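Workshop Notes > Robots > Good habits

I've been meaning to write up our house rules for ages, and Pendo Ndung'u finally nagged me into it (thanks, Pendo!). The one I care about most – open the fingers fully before you go anywhere near the part.

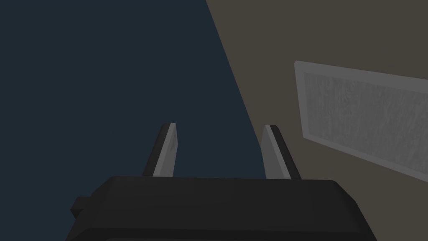

Gripper open, panel still off to the right, in the simulator.

Rule two is to write down your start position, even when you're sure you'll remember the colour of the bench and everything else.

Recent posts
Labelling cables at Flerkell
My favourite stop button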